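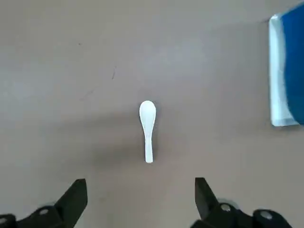 Figure 1. White plastic spoon on the tabletop, bowl pointing away from the near edge.

3.2 Utensils and sorting surface

The Siltitz inventory lists 100 small utensils in plastic and wood. Items were grouped by material and then by form, following the scheme of Griffiths and Heydari. Spoons form the largest group – 21 in wood alone – and differ mainly in bowl depth and handle width. A shallow metal tray served as the common container, and its use is discussed in Section 4.

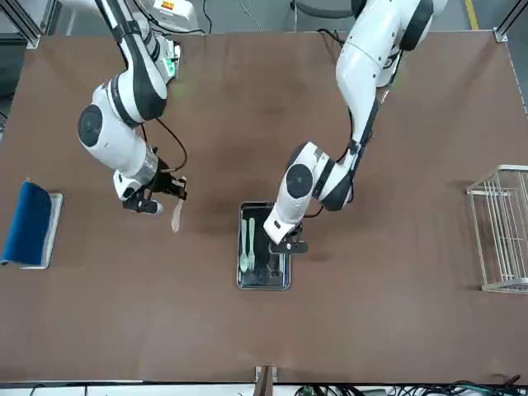
Why were forks and spoons kept in the same tray?
The Kusach households surveyed earlier stored both together, and the study follows their practice.

Utensils of one color were treated as a set even when their forms differed. A wooden spoon could lie in the tray or directly on the table, and both placements were accepted as valid storage states. 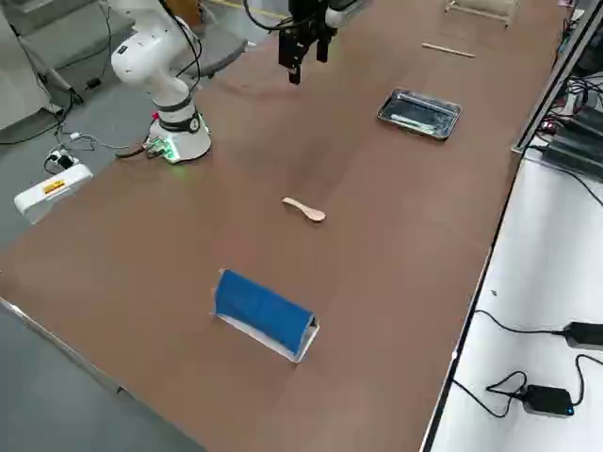 3.3 Coding of placements

Placements were coded by Meinir Griffiths using the Isimcombe categories. The final record contains 880 entries, 2 of which were excluded for missing material codes.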